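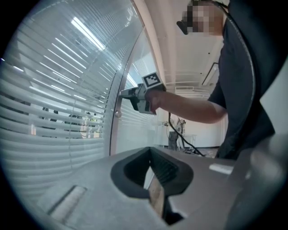 Wanted: someone patient with blinds and glass (five days, Curkton)

Search jobs and notices Search

Hello! I'm Montserrat and I look after the rooms at Curkton. We've got glass partition walls with horizontal white blinds, and I'm after a careful person to give the lot a proper clean, slat by slat, and then do the glass. The ceiling lights are bright and reflect in it, so smears show up something rotten (I've had a go myself and made it worse).

It's five days' work at £125 a day, starting Wed 8 August. You'll get a 30 minute paid lunch and as much tea as you like. Cloths, buckets and steps are all here, but if you've got a favourite squeegee please bring it!

You don't need to have done this for a living. I'd like somebody who won't yank the cords and who'll tell me when a slat is bent so I can order a new one. People will be working in the rooms while you're cleaning, so a bit of give and take helps.

Drop a note in to me or to Cengiz Yalçınkaya at the front desk, with your phone number and which days you can manage.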